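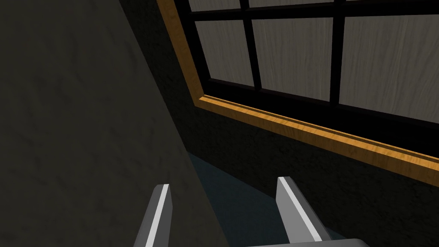 Firdevs Öztürkmen had wanted to skip the simulator. Her view, put to the rest of the workshop before any parts were ordered, was that a small arm with two fingers costs less than the hours it takes to model one, and that a builder learns more from a stripped gear than from a room made of polygons. Erhan Türkmen answered that he had already stripped the gear, twice, and would like to try the other way. Both of them were partly right, and the build in this chapter borrows from each.

Chapter 4
Building the Room Before the Arm

In the last chapter you mounted the base plate and ran the first joint by hand from the keyboard. You have a motor that turns when told to and stops when told to. In this chapter you leave the bench for a while. You will set up a simulated room, place a gripper in it, attach a camera near the wrist, and move the whole thing with the same commands you will later send to the real arm.

What you need

A computer with a separate graphics card is helpful but not required. The renders in this chapter were made on an old desktop in the shared workshop on Çetinkaya Street, with everything else on the machine closed. You will also need the Prulus simulator, the gripper model from the end of Chapter 3, and a ruler or tape measure. Set aside an evening for the first part and another for the exercises.

If you work in a shared space, ask before leaving a long run going overnight. In ours the rule is a note on the monitor with your name and the time you started.

4.1 Why start with a room

Most first projects put the gripper in an empty gray space with a single cube in front of it. This works for checking that the fingers open and close. It does not tell you much about what the wrist camera will see once the arm is somewhere with walls, windows and furniture.

A wrist camera moves with the hand. When the hand tilts, the view tilts. A wall that looked straight from the bench can fill half the view at a steep slant, and a window frame can run across it on a diagonal. Software that looks for level edges will go wrong quickly in a view like that. Türkmen lost most of a week on this problem with his first arm. His program had been tuned on pictures taken from a tripod, and it treated every slanted line as the edge of the table.

Putting a room around the model early brings the problem up while it is still cheap to fix. You do not need a detailed room. Two walls, a floor and a window will give you several kinds of edge and more than one kind of surface to work with.

4.2 Laying out the walls

Start with a plain box. Our workshop room is 144 inches on its long side, so that is the number used in the sample file. Use your own measurement if you have one. Make the floor a single color and keep it different from the walls. A teal floor is fine, and so is brown.

Give each wall its own texture. If you use the same flat gray everywhere, the corner where two walls meet will nearly vanish in low light, and you will not know which way the hand is pointing. A rough plaster texture on one wall and a finer speckle on the next is enough to tell them apart. The texture files that come with Prulus are in the folder called surfaces.

Next, add the window. Use a frame with real thickness and a sill with a step in it. The step catches the light along its top face and gives the camera a bright line next to a dark one. You can put anything you like behind the panes. Many people leave the panel texture that loads by default and never get to the sky outside, and for the work in this chapter it makes no difference.

Save the room as its own file, separate from the gripper. You will want to load other hands into it later.

4.3 Placing the gripper

Load the gripper model and set its base at the center of the floor, 30 inches up. The fingers in the model are simple blocks with slanted tips. They have no pads and no screw heads. Leave them that way for now. Detail slows the render, and the outline of the fingers is the part you need.

Attach the camera to the gripper body so that both fingers rise into the bottom of the view. Check three settings before you go on.

The camera must be a child of the gripper body in the scene tree. If it is a child of the room, it will stay behind when the hand moves.

The near clipping distance must be shorter than the distance to the closest finger. If it is too long, a finger will be sliced open or will disappear.

The axis you call "up" in the simulator must be the axis your motor code calls "up." Prulus and the Miraseck motor library do not agree on this. Change it in the scene file and leave the library alone.

The two fingers may not look the same size on screen. If the camera is mounted a little to one side, the nearer finger will look larger. This is correct behavior. Before you change anything, open the side view and measure the fingers there.

4.4 Setting the light

Öztürkmen's main complaint about simulators was the light. Hers was always perfect, she said, and her workbench never was. The answer is to turn it down. The sample room uses one lamp, set low, and most of the walls stay dark. Run your edge finder in that light first. When it works there, raise the lamp in steps and write down the setting at which it begins to fail, if it does. Too much light can be as much trouble as too little, especially on the sill.

Bright strips on the beveled edges of the fingers are useful. They show you where each finger is even against a dark wall. A real finger may not have them. Some builders file a bevel and polish it, and others use a strip of white tape. We come back to this in Chapter 6.

4.5 The first moves

Open the command window and send the hand to its start position. Then open the fingers fully and leave the gap empty. Do not load an object yet.

Tilt the wrist upward until the window comes into view. Stop and save a render. Turn the base a little to the left and save another. Repeat until you have covered the room. The sample script does this for you and saves 2000 renders, but do the first few by hand so that you know what the script is doing.

Each render is saved with the joint angles that produced it. Keep the two together. Türkmen's log for 8/13/18 has one line on the subject: "Renamed the pictures, lost the angles, starting over." He now writes the angles into the same file.

Words to know

Child: an item in the scene tree that moves when the item above it moves.

Clipping distance: how near or far a surface can be from the camera and still be drawn.

Muntin: one of the thin bars that divide a window into panes.

Oblique view: a view of a surface from a steep side angle.

Before you go on

1. Swap the textures on the two walls and run the edge finder again. Write down which edges it now misses.

2. Move the camera half an inch to the other side of the gripper body. Compare the size of the two fingers with your earlier render.

3. Load the Orkel parallel gripper in place of the sample model. Its fingers are longer, so the clipping distance will need to be checked again.

Section 4.6 adds the first object, a plain block resting on the floor, and the touch test that goes with it.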